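One room, one bed, one shelf

When Kirstin Dunbar moved to Clukanwood for work last March, she took the first place she could afford. It was a single room on the second floor of the old Gagnon building, with a window, a sink down the hall and a built-in cupboard that didn't quite shut. She had come from a two-bedroom unit and brought far too much with her.

"I had a couch," she says. "I gave it to the people downstairs the same night."

Small rentals like hers are no longer only for students. Dunbar is in her forties and works early shifts at Trendel, the packaging firm out past the rail yards. Her neighbours include a retired cook and two nurses. They all have the same problem, which is that a bedroom has to be a kitchen and a pantry as well, and most furniture isn't made for that.

Her first attempt was a bench with drawers. It held plenty but took up the only clear stretch of floor, and she kept hitting her shin on it in the dark at 10 to five. She sold it after a month for less than she paid and went looking for something that went up instead of out.
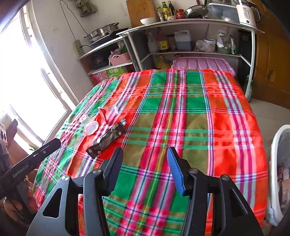

Open metal shelving is the usual answer in rooms of this size, and it is cheap. A basic Ener unit from the hardware store costs $173 and goes together in an evening. The trick is deciding what lives at which height. Kettle, bowl and sauce bottles do well on the top shelf, where a hand can find them without bending, with the cutting board leaned up behind. Bigger bottles and jugs can go on the middle shelf, and baskets are best kept low. A steamer pot is the awkward one in any small kitchen - it needs a place to itself, up on one side.

The bed is the other half of it. In a single room it is also the table, the couch and the place where the shopping gets sorted, and Dunbar says she stopped fighting that early on. She buys bright checked sheets that can stand a hot wash and keeps two sets going. Crumbs are shaken out the window before dinner. Anything with sauce is eaten standing up.

Snacks are her weak spot. Chocolate, crackers and coffee sachets used to end up in three different places, and wrappers turned up under the pillow. Now they go in one basket, and when the basket is full she doesn't buy more.

Cooking smells are harder. She runs a fan at the window in all weather and has given up frying fish. Rice, dumplings and steamed greens cover most of the week, and soup covers the rest.

She reckons she has spent about $500 on the room, including the bench she regrets. Rent is paid up to the end of the lease, and she has been offered a larger place on the same floor. She went to look at it one evening after work, measured the wall beside the window and came home to think it over.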